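Cevodel 핸드 그리퍼 수집 키트

제조: Retstead / 국내 공급 및 기술 지원: Stulitz
문서 갱신: 11/28/23

Cevodel은 사람이 손에 들고 작업하면서 조작 시연을 기록하는 그리퍼형 수집 도구입니다. 로봇 팔 없이 책상, 작업대, 선반 앞에서 바로 시연을 모을 수 있고, 기록된 데이터는 모방 학습용 에피소드 형식으로 내보냅니다. 로봇 쪽에는 같은 형상의 핑거를 장착하므로 수집 때와 실행 때의 손끝 모양이 같습니다.

## 구성품

- 핸드 그리퍼 본체 2대
- 교체용 핑거 세트(검정)
- 카메라 브래킷과 고정 나사
- 보정 보드
- USB-C 케이블
- 운반 케이스

카메라와 메모리 카드는 포함되지 않습니다. 호환 카메라 목록은 견적서와 함께 보내 드립니다.

## 주요 사양

| 항목 | 내용 |
|---|---|
| 본체 무게(카메라 제외) | 452 g |
| 연속 사용 시간 | 35분 |
| 충전 시간 | 40분 |
| 구동 방식 | 방아쇠식 수동 개폐 |
| 핑거 교체 | 육각 렌치 |
| 기록 항목 | 영상, 손목 자세, 핑거 간격 |
| 내보내기 | 에피소드별 폴더, 압축 파일 |

연속 사용 시간은 간격 센서와 자세 센서를 모두 켠 상태의 값입니다. 카메라 배터리는 별도이며 기종에 따라 먼저 소진될 수 있습니다.

## 수집 작업

전원을 켜면 본체가 핑거의 완전 열림과 완전 닫힘 위치를 요구합니다. 방아쇠를 끝까지 당겼다가 놓으면 등록이 끝납니다. 이후 보정 보드를 한 번 촬영하고 첫 에피소드를 시작합니다. 작업 장소를 옮기면 보드를 다시 촬영해야 합니다.

에피소드는 손잡이 뒤쪽 버튼으로 시작하고 끝냅니다. 짧게 누르면 저장, 길게 누르면 폐기입니다. 물체를 잡지 못했거나 중간에 떨어뜨린 경우에도 바로 폐기하지 말고 실패 표시를 붙여 저장할 것을 권합니다. 실패 표시가 있는 에피소드는 내보낼 때 따로 묶을 수 있습니다.

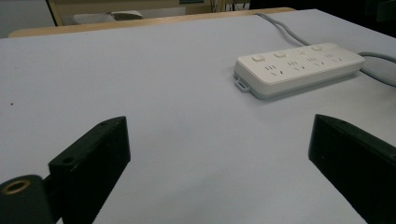 시작 자세는 에피소드마다 조금씩 바꾸십시오. 늘 같은 높이와 같은 방향에서 접근하면 학습된 정책이 그 경로에만 맞춰집니다. 물체의 위치와 각도도 마찬가지이며, 케이블이 달린 물체는 케이블이 뻗는 방향까지 바꾸는 편이 좋습니다. 손목을 빠르게 돌리면 영상이 흐려지고 자세 추정이 끊깁니다. 끊긴 구간은 내보내기 프로그램에서 빨간색으로 표시됩니다.

양손 작업은 본체 두 대를 짝지어 기록합니다. 짝짓기는 두 본체의 버튼을 동시에 누르고 표시등이 함께 깜빡일 때까지 기다리면 됩니다. 시각 동기는 자동으로 맞춰집니다.

## 작업 환경

- 실내 전용입니다.
- 무늬가 전혀 없는 넓은 상판만 화면에 들어오면 자세 추정이 불안정해질 수 있습니다. 주변 가구나 벽면이 일부 들어오도록 각도를 잡으십시오.
- 조명 밝기가 작업 중에 바뀌지 않도록 카메라 노출을 고정하십시오.
- 거울, 유리문 앞은 피하십시오.

## 핑거 관리

핑거 표면에 먼지가 붙으면 마른 천으로 닦습니다. 알코올은 사용할 수 있으나 아세톤은 표면을 상하게 합니다. 가벼운 긁힘은 사용에 지장이 없고, 끝부분이 닳아 닫힘 위치에서 틈이 생기면 교체합니다. 교체 후에는 열림과 닫힘 위치를 다시 등록해야 합니다. 나사는 제공된 렌치로만 조이십시오. 과하게 조여 나사산이 손상된 경우는 무상 수리 대상이 아닙니다.

## 소프트웨어

내보내기 프로그램은 Windows와 Ubuntu에서 동작합니다. 에피소드 목록에서 앞뒤 구간을 잘라내고, 작업 이름과 성공 여부를 일괄 입력할 수 있습니다. 8월 배포판부터 양손 에피소드를 한 파일로 묶는 기능이 들어갔습니다. 이전 판에서 만든 프로젝트는 열 수 있지만, 새 판에서 저장한 뒤에는 이전 판으로 되돌릴 수 없습니다.

## 별매품

- Eklund 규격 어댑터 플레이트: 로봇 팔 플랜지에 Cevodel 핑거 모듈을 장착할 때 사용
- 부드러운 핑거 패드
- 예비 배터리
- 벽걸이 충전 거치대

## 주문 및 지원

견적 요청 시 사용할 로봇 팔의 기종, 카메라 기종, 필요한 본체 수량을 적어 주십시오. 교육 기관은 단기 대여도 가능하며, 대여품에는 별매품이 포함되지 않습니다. 수리 접수는 Stulitz 기술 지원 창구에서 받고, 본체 바닥의 일련번호가 필요합니다. 수리를 보내기 전에 본체에 남은 에피소드를 모두 내려받으십시오. 점검 과정에서 내부 저장 공간이 초기화됩니다.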